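Drikeo clip-on aquarium light, 29 dollar version - my review

Posted 16/02/2021

Quick one, have to be out the door soon. Bought this for the shrimp tank on the bookcase. Old hood light went yellow and then started buzzing, so. Wanted something cheap that clips on and doesn't need a hood. Paid $29 at Porningate, the pet place by the bus depot, they had the white and the black. Got black.

What's in the box: the light, a power brick, a clamp, one spare thumbscrew. Little folded sheet of instructions in very small print. No timer. The box says "timer ready" which just means you can plug it into your own timer. Bit cheeky.

Setup. Took no time at all. Clamp goes over the rim, tighten the screw from the outside, done. My tank is rimless and the glass is on the thick side, still fit, but only just. If you have one of the braced tanks with the plastic lip measure first. Rhona Drummond from the shrimp group has the MacAulay tank with the fat black trim and hers would not go on, she ended up sending it back.
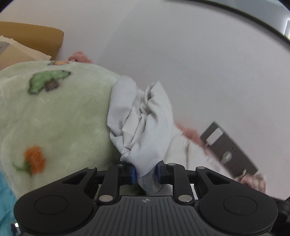 Brightness. Good. Better than I expected for the money. Three levels on the touch button, low is fine for evenings, middle is what I run all day, high is too much for my tank and I got hair algae on the back glass inside of two weeks when I left it up there. My fault. Turned it down, cut the hours, scrubbed it off, seems to be staying away.

Color is a cool white with a few reds and blues mixed in. Greens look nice. The cherry shrimp look redder. The java fern looks like java fern. If you like a warm light you won't like this one, there's no way to change it, and the blue "moon" setting is silly, I used it once.

Plants: moss is growing, crypts put out new leaves, floaters went nuts. Carpet plants I can't speak for, never had any luck with those under any light.

The touch button. This is my main gripe. Its on top of the light, right where you put your hand when you're feeding, and it picks up wet fingers. So you feed the shrimp and the light goes to high. Or off. Every. Single. Time. Ewan Shearer told me to stick a bit of tape over it and that does work but looks awful.

Also it forgets the setting if the power goes. Comes back on high. With a plug timer that means it comes on at high every morning, which kind of defeats the point of having three levels?? I emailed them and got a reply from a Struan Pringle, polite, said to use the in-line dimmer, sold seperately. Didn't buy it.
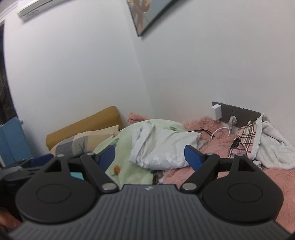 Heat. Barely warm on middle. Warm on high, can still touch it. My old one you could have fried an egg on.

Noise: none. Brick doesn't hum either.

Cord is short. Needed an extension to get to the outlet and then had to work out a drip loop, so plan for that.

Splash proof, they say. Not waterproof. Don't drop it in. The seam along the bottom collects a white crust from evaporation and I wipe it with vinegar on a rag, light unplugged. Comes right off.

Compared to the Arkberg, which is what everybody recommends: I had the Arkberg on the big tank for a while. Nicer light, no question, metal body, remembers where you left it, real timer built in. But it's $132 and for a little shrimp tank on a bookshelf I can't see it. For a proper planted tank yes get that one.

Would I buy it again, yes for the small tank. Not for anything deep, the light drops off a lot toward the bottom and the front corners are a bit dim on mine already. Tilting the arm helps some.

4 out of 5. Would of been 5 with a real switch.

Edit: someone asked about the clamp pads. Mine are rubber, no scratches on the glass so far. Don't overtighten.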